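My open day at Arnalis, and why my arms ache

I'd been meaning to go to one of the Arnalis open days for ages, and this time I finally got my name down early enough. They've taken over an old building with 1818 carved over the front door, which I walked straight past (twice) looking for something shiny and modern. Inside it's all creaky stairs and very good coffee. The part I'd come for was the session on hand-held grippers, the kind a person works so that a robot can learn from it later, and they started us off with pictures of the job being done in a bedroom.

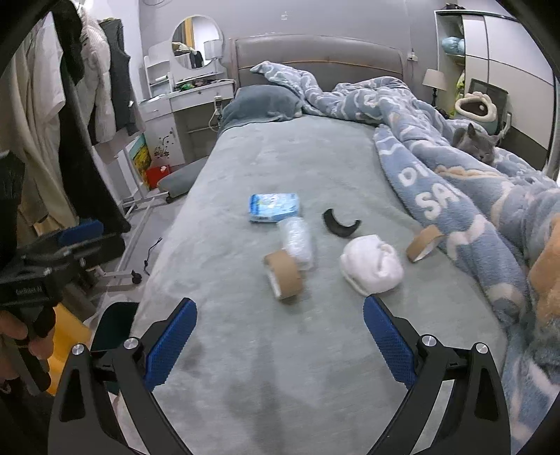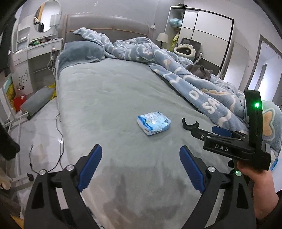

I'd gone in expecting big arms behind glass, I suppose, like the ones in car factories. There was one of those, on the ground floor, moving trays from one side to the other all day long, and a crowd of small boys who would not be moved from it. But upstairs was much more my sort of thing. Tidying, folding, picking up odds and ends. Jobs I do every day without thinking and usually while cross.

They let us have a go in groups of five. You take one gripper in each hand, and there's a table with household bits on it, and you have to put them in a tray. Easy! Well, no. The first thing I went for was a tea towel and I pinched it so far in from the corner that it folded up on itself and took a spoon with it. You want to use your wrists, and you have to stop yourself, and then slow everything down to about half the speed you think is sensible. The lady next to me was brilliant at it. She said she does a lot of icing.

The trays all had Fundus printed on the side, which is the name of the project, and every go you had was added to a board by the door. It said 502 when I sat down and 504 when I got up again, so I can say I've done my bit for science, even if one of mine was mostly the spoon.

After that there was a talk in the Vigfúsdóttir room at the top of the house (lovely view, terrible chairs). I thought I'd be lost within minutes but it was pitched just right. The bit that stuck with me was how hard soft things are. A box stays a box wherever you grab it, but a blanket is a different shape every time you look at it, and so the robot needs to see an awful lot of blankets before it can make sense of the next one. I've felt that way about fitted sheets for years.

Somebody asked when we'd be able to buy one to do the beds and the answer was a very polite way of saying don't throw out your ironing board. Fair enough. I'd rather hear that than a sales pitch.

If you fancy going, the next one is in January and you book through Prerell, same as for their evening talks. Mornings are quieter. Wear sleeves you can push up, have your lunch before you arrive as there's only biscuits, and get up to the top floor early for a chair near the window. I'm down for the folding session next time and I've been practising on the pillowcases with the salad tongs.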